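Irudell handover tools

README for the wrist-view perception and handover gating package

Irudell is a set of tools for two-arm table work where a person may reach into the workspace at any time. It takes the wrist camera stream and the joint states, finds hands, trays and containers in the view, and tells the motion layer whether it may close the gripper, wait, or back off. It does no grasp planning of its own. We run it with the Stestetti planner, but anything that can read the gate topic will work.

What is in the package

irudell_view: reads the wrist stream, undistorts it and masks out the gripper fingers.
irudell_detect: hand, container and tray detection, one result per frame.
irudell_gate: turns detections into one of three states, CLEAR, HOLD or RETREAT.
irudell_label: a small desktop tool for reviewing and labeling episodes.
sample_data: 300 short episodes with labels, enough to run the tests and to retrain the gate.

Install

Clone the repository into your workspace and run the setup script. The script builds the detector and downloads the weights. If the download fails behind a proxy, get the weights file by hand and put it in irudell_detect/weights. Do not rename it, the loader checks the name.

The label tool is optional and has its own requirements file. It needs a display.

How the gate works

The detector gives a mask for each hand and each container. The gate then measures the gap between the nearest hand mask and the target container, in wrist camera pixels, and scales it by the estimated depth of the tray. If the scaled gap is under the hold limit, the state is HOLD. If a hand is inside the closing region between the fingers, the state is RETREAT. Everything else is CLEAR.

HOLD stays on for 9 frames after the last frame that triggered it. With a shorter delay the gripper started closing in the moments when a sleeve hid the fingertips. Longer delays work too, but the arm feels slow to the person at the table.

A hand near the target is treated the same whether or not it touches. The detector is not good enough at telling contact from near contact when the container is transparent, and we stopped trying to use that signal in version 5.
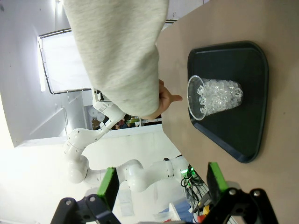
Wrist view: hand next to a clear cup on the dark tray, gripper fingers open.

Frames like this one are labeled hand_near, container_clear, gripper_open, and the gate should return HOLD. The cup is marked with its full outline, rim included. Its contents are not labeled separately. The sleeve counts as part of the hand mask up to the edge of the view. This was changed after the first round of labeling, so if you have an old copy of the label guide, replace it.

Other robot arms that show up in the view get the class robot_other. They are never counted as hands. People in the far background are left unlabeled unless they reach over the table.

Settings

hold_limit: scaled gap below which the gate holds. Default is set per tray in trays.yaml.
hold_frames: 9
retreat_speed: passed straight to the planner, not checked here.
finger_mask: path to the mask for your gripper. Make a new one if you change the pads, even if only the color is different.
min_score: detections under this score are dropped. Lowering it gives more false holds on bright highlights.

Sample data

Each episode is a folder with the frames, the joint states and one label file. Labels are per frame. The split file keeps whole sessions together, so please use it instead of making a random split – frames from one session look very much alike and a random split will give you scores that are too high.

Known problems

Clear containers are harder than opaque ones. The detector sometimes finds the contents and misses the rim, which makes the outline too small and the gap too large. Raise hold_limit if you mostly work with clear cups.

Light gray sleeves against white walls or white arm links can be cut short in the mask. The hand itself is usually still found.

Depth for dark, glossy trays is noisy. We use the table plane plus the tray height from trays.yaml and ignore the measured value.

The label tool loses unsaved work if the window is closed during export. Save first.

Safety

The gate is a research tool. It does not replace a rated safety stop, and it must not be the only thing between a person and a moving arm. Keep the force limits on both arms turned on.

Changes

Version 5: contact signal removed, sleeve included in hand mask, robot_other class added.
Version 4: gate moved out of the detector process. Tellari logger support.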